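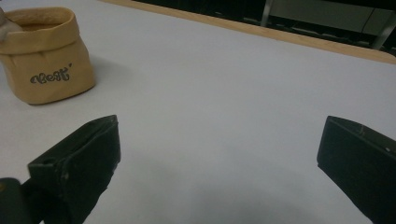
图1 台面与浅色木质边条

3月6日
编写:Ruth Hollis 审校:Mesfin Tamiru

第四章 台面的安装、调平与日常维护

4.1 适用范围

本章适用于 Londetti 系列固定高度工作台,配 Tavell 白色可书写台面。配 Brarkmont 升降桌架的型号,桌架部分按第六章执行,台面部分仍按本章执行。黑色及木纹台面不可书写,4.6 节对其不适用。

安装前应已完成第三章的桌架组装,并确认四条桌腿的横梁螺栓处于预紧状态,尚未最终锁紧。如横梁螺栓已经锁死,先退回半圈再继续,否则台面孔位可能无法对齐。

4.2 工具与附件

附件袋内应有下列物品。缺件时请记录包装箱侧面的批次号,与经销商联系补发,不得用尺寸相近的螺钉代替。

台面固定螺钉(编号 201),8 颗
防松垫圈,与固定螺钉数量相同
调平脚(编号 208),4 个
桌腿护套,4 个
边条保护膜刮片,1 片

另需自备:6 mm 内六角扳手、水平尺、开口扳手、软毯或厚纸板。不建议使用冲击式电动工具。使用普通电动螺丝刀时,扭力调至最低档,最后一圈改用手动。

4.3 台面就位

1. 在地面铺好软毯,将台面正面朝下平放。搬运时由两人各持一条短边,不得单手提拉边条。

2. 检查背面预埋螺母。螺母内有木屑或胶渍时,用细毛刷清理,不得用丝锥重新攻丝。

3. 将桌架倒置于台面背面,使横梁上的长圆孔与预埋螺母对齐。长圆孔的长轴应与台面长边平行。方向相反说明横梁左右装反,需拆下对调。

4. 逐一装入垫圈和 201 号螺钉,每颗只拧入两至三圈。

5. 全部螺钉就位后,按对角顺序分两轮拧紧。第一轮拧至垫圈贴平,第二轮再拧紧四分之一圈。

6. 锁紧横梁螺栓。

注意:台面固定螺钉过紧会使正面出现轻微凸点,在侧光下可见。发现凸点时立即松退该螺钉,静置一晚后再按第 5 步的方法复紧。凸点未消退的,不属于保修范围。

7. 两人同时抬起桌架两端,翻转至正立位置。翻转过程中不得以单侧桌腿着地支撑全部重量。

4.4 调平

调平应在工作台放到最终使用位置之后进行。铺有地毯的房间,工作台应先静置一天,待桌脚压实后再调。

1. 将四个 208 号调平脚全部旋入到底。

2. 水平尺沿长边放在台面中部,读取气泡位置。旋出偏低一端的两个调平脚,每次半圈,直至气泡居中。

3. 水平尺转为沿短边放置,重复上述操作。

4. 水平尺沿两条对角线各放一次。对角方向仍有偏差时,只调整悬空的那个调平脚,其余三个保持不动。

5. 用手掌在四角依次下压,确认无晃动,然后用开口扳手锁紧调平脚上的薄螺母。

6. 套上桌腿护套。护套缺口朝向工作台内侧。

多张工作台拼接使用时,以靠墙的一张为基准先行调平,其余各张向其对齐。相邻台面的高差用直尺跨缝检查,直尺下不应透光。拼接用的连接片为 Kaushik 附件,须单独订购,安装图随附件提供。

4.5 边条

边条出厂时覆有透明保护膜,建议在工作台就位之后再揭除。揭膜时从转角处起膜,用附带刮片轻挑,沿边条方向缓慢拉开。膜面断裂后残留的小片可用温湿布敷软后除去,不得用刀片刮削。

边条表面为封闭涂层,日常用微湿软布擦拭即可。下列物品不得接触边条:

含丙酮的清洁剂
钢丝球及带研磨层的百洁布
强力胶带,尤其是隔夜粘贴的胶带
夹紧力集中的金属台夹(如需使用,夹口须加软垫)

边条与台面的接缝处出现细线状污迹时,用软毛牙刷蘸中性清洁剂沿接缝方向刷洗,随后立即擦干。接缝处不应积水。十二月至次年采暖结束期间,室内空气较干燥,接缝可能略微变宽,湿度回升后一般会恢复,不需填补。

4.6 书写面的使用与清洁

首次书写前,用清水和超细纤维布将台面整体擦拭一遍,去除包装粉尘,干燥后使用。只能使用标明可用于白板的水性或酒精性笔。油性记号笔、荧光笔和圆珠笔均不适用。 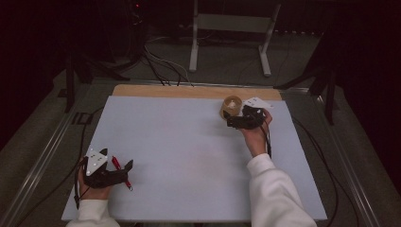

书写残迹的清除难度主要取决于墨水颜色和停留时间,红色与绿色墨水一般比黑色和蓝色更易留下底色。干擦之后,应在侧光下检查书写面,重点看经常落笔的区域。残留底色往往很淡,从正上方不易看清,图2中板面中央附近的淡粉色痕迹即为需要留意的程度;同一图中所见的红色笔,使用前也应先核对笔身标识,无法确认类型的笔不得在书写面上试写。发现此类浅色痕迹时,无论来源如何,均先按下面的湿擦步骤处理,不要直接使用溶剂。

1. 用干净的干布擦去浮粉。擦拭方向由外向内,避免将色粉带向边条。

2. 将超细纤维布用清水浸湿并拧干,在痕迹处轻擦。布面转为有色后换用干净的一面。

3. 痕迹仍在时,在布上喷少量白板清洁剂。清洁剂只喷在布上,不得直接喷向台面。

4. 静候片刻后擦除,再以清水布复擦一遍,最后擦干。

5. 仍不能除净的,记录位置,隔日重复一次。连续两次无效时停止处理,按 4.8 节联系服务部门。

警告:酒精类清洁剂易燃。使用时保持通风,远离明火和电热器具。沾有清洁剂的布不得堆放在密闭容器内。

磁性附件不能吸附在本台面上。台面基材为非金属,与壁挂式白板不同,请勿为此退换。

4.7 定期检查

首次使用满一个月后,复查全部 201 号螺钉和横梁螺栓,此后每半年一次。复查时只需确认无松动,不必每次加力。调平脚薄螺母在每次移动工作台后都要重新检查。

移动工作台前,清空台面,松开相邻台面的连接片,并将调平脚旋入到底。移动时抬起,不得拖行。拖行造成的桌腿变形通常表现为对角方向反复失平,调平脚无法补偿,需更换桌腿。

书写面的涂层属于磨耗部位。字迹变得难以擦除且清洁后不见改善,说明涂层已到使用期限,可以单独更换台面,桌架继续使用。换下的台面按当地大件废弃物规定处理。

4.8 报修时需提供的信息

报修前请准备:包装箱侧面的批次号、台面背面标签上的型号、工作台所在房间的地面类型、已进行过的处理步骤。表面问题请附两张照片,一张为整体,一张为侧光下的局部。背面标签已脱落的,提供购货单据上的行号亦可。

自行钻孔、裁切台面或拆除边条后,台面保修即告终止,桌架保修不受影响。需要加装走线孔的,请在订货时注明孔位,或参照第五章选用夹持式走线附件。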